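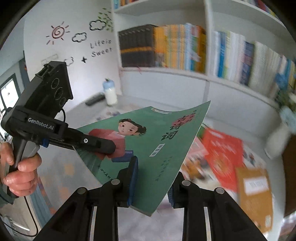 Fares Haddad asked after the last session why a learner should need many passes over the same motion, if the object is the same and the person is the same. He took it that one clean example ought to carry most of the information. These notes take up that question first, then the rules for recording.

Last updated: October 17, 2019

4.1 Why repeats matter

One example fixes one path through the state space. It does not tell the learner how far the path may shift before the grasp fails. With a rigid block the gap is small. With a paperback it is large: the cover bends between two grippers, and the shape at each step depends on where both sets of fingers are closed and how far apart they are held. Two passes that start from the same grasp can be several centimeters apart by the time the book is turned.

Repeats give spread, and the spread has to come from the task. Small changes in start pose, grasp height and speed are useful. A demonstrator who is tired or distracted also produces spread, but the learner will copy it.

4.2 Two-handed examples

For this unit a sample is one pass with both hand-held grippers, from first contact to release. Treat the left and right streams as one record. If either stream drops, discard both. A left-hand track without its partner teaches the learner to pull on a book that nothing else is holding.

Mark these events by hand:
– first contact, each gripper
– both closed
– start and end of any bend in the object
– release, each gripper

The bend events are the ones most often missed. In the Zeder set, 189 of 3853 samples had no bend mark at all and had to be viewed again from the start.

4.3 Backgrounds

Record in furnished rooms. Shelves, wall decorations, daylight from a window and other books on the desk should stay where they are. A learner trained only at a bare bench tends to tie the grasp to the bench. Change rooms before changing objects – the Redine runs did it in the other order and the held-out room score barely moved.

Do not tidy between passes. Do move one or two items that are not part of the task.

4.4 Splitting the data

Split by room, never by sample. Neighboring samples share light, desk and demonstrator, and a random split will place near copies on both sides. For the exercise, use the Zaritz set: 829 samples, of which 700 are for training and the rest held out by room. Report both success rate and mean grasp offset. Śliwiński's format is accepted for the offset table.

Exercise sheets are due before the July review.

Filed under: Course Notes > Manipulation > Demonstration Data

3 comments

Fadi Mahasneh
In 4.2, is release marked when the fingers begin to open or when contact is lost? The two differ by several frames on soft covers.

Course staff
Contact lost. The sheet will be corrected.

Fares Haddad
Thanks for 4.1. I would still like to see the curve for fewer passes per room with more rooms – is that in the Redine report?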